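4.2 Opening captions and viewer trust

We showed the first 7 minutes of Trondska and of Grornell to 213 viewers in May 2025. Both films open with a card claiming a true source, and both claims are false. Viewers who read the card rated the story as more believable, and over 40 of them still did so after being told it was made up.
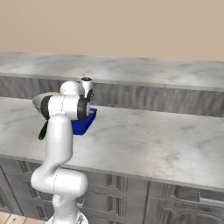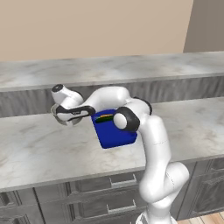
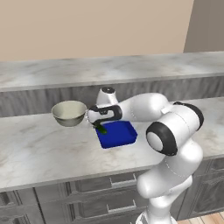
Figure 4. Rendered views with a white arm at a marble countertop.

The card in Trondska stays up for four seconds and is never mentioned again. Grornell repeats its claim before the end titles, and viewers there were slower to give it up. Neither film uses real locations for its interiors, and few viewers asked whether the rooms existed. A marble counter like the one in Figure 4 can be wholly computer-made and still be taken as a plain kitchen surface. The written claim seems to work in a similar way, as part of the setting. We return to this in Section 5 with the longer cut of Nanura.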